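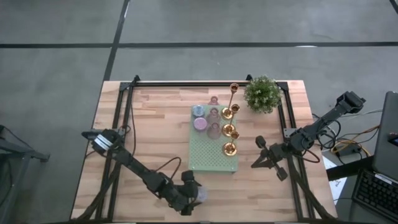
Home Projects Parts lists About Contact

Two arms on one table, week 7

11 July 2021

The second arm is on its rail at last. I've been calling the whole build Korko, after the street I grew up on in Manville, and it has taken over my corner of the shared workshop.

Most of this week went on cables. The first set from Cirurov was too short to reach the shoulder servo at full stretch, so I rerouted everything and lost Thursday night to it. Then I redid the joint limits for both arms. They share one config file now — I should have done that from the start.

The test job is sorting small ornaments on a green stand with holes in the top. Candlesticks are the hard ones. The stem is thin, and if the fingers close a bit high the base swings. 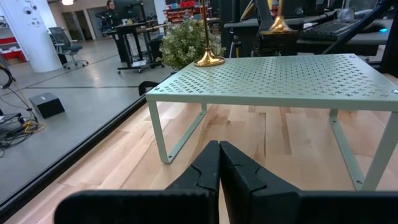

Wrist camera, fingers together, candlestick on the stand.

I've logged 3,187 grasp attempts so far and haven't gone through the last 2,000. The grey floor throws off my colour thresholds in the evening, so next I'll try fixed exposure on the wrist camera. The printed fingertips are on version 6.

I want both arms handing things over by September.

This site uses cookies. By continuing to browse you accept our use of cookies. OK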